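Open day at the Pustard pottery works, Fascombe

Pustard opens its works to the public once a year, in April. The rest of the year you can buy from the shop at the gate, but you can't go past it. I have driven by the place many times on the way to Gorcombe and finally went in.

Entry was free but you had to book a slot. Mine was for 10 in the morning. Parking is in the field across the road, which was soft after the rain, and two cars ahead of me got stuck on the slope. If you go next year, use the lot behind the bus station and walk. It takes 15 minutes and there is a sidewalk all the way.

The tour starts in the clay store. Pustard used to dig its own clay from a pit on the hill, but the pit closed and the clay now comes in by truck, already blended. It is stored in plastic-wrapped blocks and runs through a pug mill before anyone uses it. The mill was switched off for our visit, so we got an explanation of it and a look down the hopper. I would have liked to see it run.

Next is the slip room, where the casting is done. Teapots, jugs and anything with an awkward shape are made here in plaster molds. A mold wears out after a few dozen pours because the plaster loses its edge, and the old ones are stacked along the back wall waiting to be hauled away. Our guide let us handle a teapot that had come out of its mold that morning. It was heavier than I expected and felt like cold leather. The spout is cast separately and stuck on with slip, and the strainer holes are punched by hand with a brass tube.

Plates and bowls are made in the next building on jigger machines. One of these was working, and we stood there longer than anywhere else. A flat piece of clay goes on a spinning mold and a shaped blade comes down on it. The operator was making side plates and did not look up much. The plates go straight into a drying cabinet, and the heat from that room is noticeable as soon as you step through the door.

There are two kilns. The old bottle kiln has not been fired in a long time, but you can walk inside it, and the bricks are glazed black and brown from all the salt and smoke. The working kiln is electric and looks like a walk-in freezer. A glaze firing takes 21 hours including cooling. The door was shut and we could see the temperature on the panel and nothing else.

The decorating room was the part I had come for. Pustard still does its banding by hand, with the plate on a turntable and the brush held still. Visitors could try it on a reject saucer for a small fee. My line did not meet up with itself. The woman next to me did a clean one on her first go and was told she could start in May – I think that was a joke.

After that you come out in the yard, where there were food stands and a seconds sale. The seconds were on long benches, sorted by fault: pinholes, crooked rims, glaze runs. I bought four cereal bowls with pinholes and a jug with a slightly low handle. The full-price shop had the new dinner service at 199 for the boxed set, and I didn't see anyone carrying one out.

For lunch I had soup at Mercado, the cafe in the old packing shed. It was good, though the line was long and they ran out of bread before one. Everything is served in Pustard ware, so you can at least find out how the bowls feel to eat from before you buy. The family craft area is in the room beyond the cafe, with folding tables, coil pots for the children, and air-drying clay you can take home.

Parts of the route are not suitable for strollers or wheelchairs. There are 7 steps up to the jigger building and no ramp, and the floor of the slip room is wet. The whole tour took a little under two hours, and I left with clay on both shoes.

Bookings for next year are taken at the shop on the Gorcombe road. They don't take them by phone.
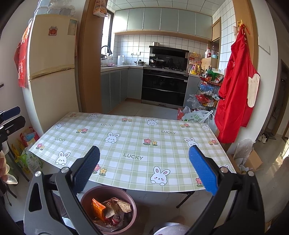
Comment from a reader: We went in the afternoon and the pug mill was running by then, so it may be worth asking for a later slot. The seconds were mostly gone, though. We got two saucers and a lid with no pot. The steps are a problem, as you say – my mother had to wait in the yard while we saw the plates being made.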